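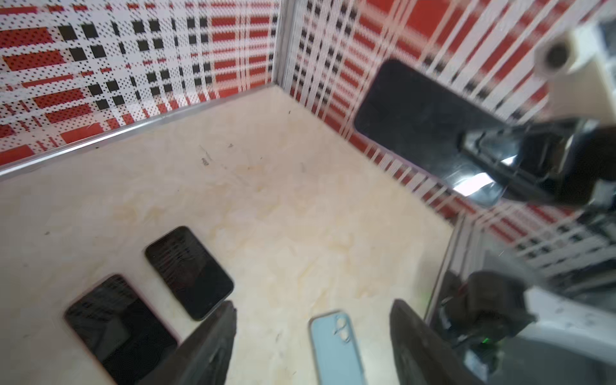 Amnuay Nuchit reckons you can tell how well a phone has been looked after before you ever switch it on, just from the corners and the charging port, and that most people hand theirs over far too late. I'd emailed to ask whether the Cotatix open day was worth the train fare, and that was what came back, along with a note to bring anything with a cracked screen. So I brought two. One was my old handset and the other was my mum's, which had been living in the kitchen drawer with the takeaway menus.

Cotatix is in Brirkeck, on the trading estate behind the station, and it sorts, wipes and repairs second-hand phones. I'd been picturing a shop. It's a proper long building with a loading bay, and on the open day they'd put bunting along the railings and a chap with a tea urn just inside the door. I got there a bit before ten in the morning and there was already a queue for bacon rolls (good ones, soft bread, brown sauce in a squeezy bottle).

You get a sticker with your first name on it and then you more or less wander. There were tours every 30 minutes, but I missed the first one because I was still eating, so I had a nose round the handing-in desk. They write you a little ticket, ask if you know the passcode, and ask very politely if you've taken your SIM out. I hadn't. The lady had a SIM pin on a ribbon round her neck and did it in a second – she must do it all day long. Then she asked if I wanted my case back. I said no and then changed my mind, and I'm glad, it's a nice case.

Cases are a whole subject, I discovered. People send phones in with them still on, and they all have to come off, and some of them have been on for years. There's a light blue one I took a real shine to, a plain thing with a square raised bit for the camera and two round openings, lying in with some phones in a shallow box with the loudest lining you ever saw – red, white and black plaid up the walls, like a picnic blanket, and a cream marbly floor. I've got a tartan flask very nearly the same. One of the phones in there had a thin reddish-pink edge and I got quite wistful, as I'd wanted a pink phone for years and always ended up with black.

The tour proper went through three rooms. First was sorting, where they look each one over and decide where it's going: clean up and sell, mend, or take apart. Our guide passed a few round and made us guess. I was hopeless. I put a lovely shiny one straight into "sell" and it had a battery on its last legs, while the one I wrote off as scrap only wanted a new screen. Scratches bother people much more than they should, according to her. What they worry about is bending, and water.

The wiping room was the one everyone had questions about. A man behind me wanted to know what happens to your photos if you forget to save them, and the answer is that they're gone, so do save them! There's a notice about it at the handing-in desk as well, and I did wonder how many people read it. I stood there trying to remember whether Mum's had anything on it. Mostly pictures of the dog, I think, and the ones she likes are already in frames.

Repairs was my favourite. It was warm in there and smelt a bit like a nail bar, and they let you have a go at lifting the screen off an old phone with a plastic pick. I was sweating. You have to go gently round the edge and not rush the last corner, and I rushed the last corner. The woman next to me, who'd come over from Bruvodham with her grandson, got hers off in one go and was very gracious about it. The grandson had his off before either of us had found the gap.

I'd have liked a bit more time on the taking-apart side. We only got to peer through a window at it, and the guide rattled through the explanation as the next group was coming up behind us. I also couldn't hear much near the loading bay when a delivery turned up. If you go, stand at the front.

Lunch was from Boonyarit, a Thai place that had set up a van in the car park. I had the basil chicken with a fried egg, sat on a wall, and got talking to a couple who were trying to work out between them how many old phones were in their loft. They'd got into double figures and gone a bit quiet.

Afterwards I collected my verdicts. My handset is worth mending, new screen and new battery, and I can either sell it to them or have it done and keep it. I've gone for keeping it, as a spare. Mum's is too old for parts to be easy, so it's gone to be taken apart, and she says that's fine so long as she can have the drawer back.

A few practical bits. It's a flat walk from the station, almost ten minutes, and well signed once you're past the roundabout. Parking looked tight. Everything's on one level apart from the upstairs loo, and there's another one by reception. The tours are free but you have to put your name down at the desk when you arrive, and by two in the afternoon the list was full. They're doing another in August. I've already told my sister she's coming, and that she's to bring the carrier bag of phones from under her stairs.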